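# Rurkance Table Cell: two-arm placing unit

Supplied by Zedulport for kitchens, canteens and packing rooms. Product page revised April 19, 2024.

The Rurkance is a two-arm unit for light placing work at a table. It takes on the repeated lifting and setting down that fills much of a serving shift, and leaves checking, portion changes and contact with diners to the staff. 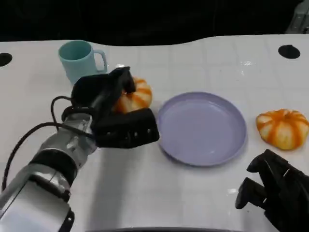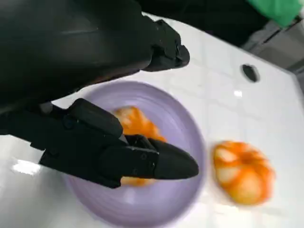
Both views show a gripper at work beside or over a lavender plate on a white surface.

One reader of the trial report, Nigam, wrote to us that the unit had altered the rota more than the work itself: staff who used to stand at the plating table for a whole shift now change posts every 47 minutes, and several had asked for training in setting up the arms. Nigam added that the first fortnight was slow and that managers should plan for it.

We accept that point. The Plutitbridge site now allows 24 working days before the unit is counted in staffing levels, and we advise other sites to do the same.

## Supply details

- Order code: 1033
- Arms: two, each with its own gripper
- Training: included for all staff on the shift, at the site
- Service visit: after every 525 hours of use

Employers are asked to consult staff before an order is placed. A sample notice, which sets out changes to duties and rest breaks, is sent with each quotation. Requests for a site visit should be made to the Zedulport sales office, quoting the order code.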